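Notebook > Robots > Grasp planner

So I finally ripped the old grasp scoring out of Handaven on Friday, and wow, I should have done it in November when Siiri first told me to. The old code gave every candidate one number and picked the biggest. Fine for cubes! Terrible for anything long and shiny, where the depth map comes back full of holes and the planner decides the thing is two things.

The new version samples 200 candidates, throws out any where the fingers would hit the table, and only then looks at how well each one lines up with the long axis. It takes 11 ms on my crummy desktop (the old one took 50, and I was weirdly proud of it).
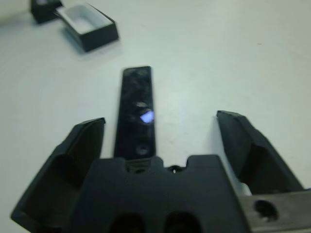
Glare is still my big headache. A bright patch on a glossy black surface gets read as an edge, and the axis estimate swings by 8 degrees from one camera update to the next. Right now I'm just averaging the last few estimates before closing the fingers, which feels like cheating, but it does calm the wrist down a lot. Alun wants me to mask the highlights first. I'll try it once the config loader stops eating my thresholds.

Recent posts
- Why my config loader hates decimals
- Hand-eye calibration, take three
- Moving Handaven's logs off my laptop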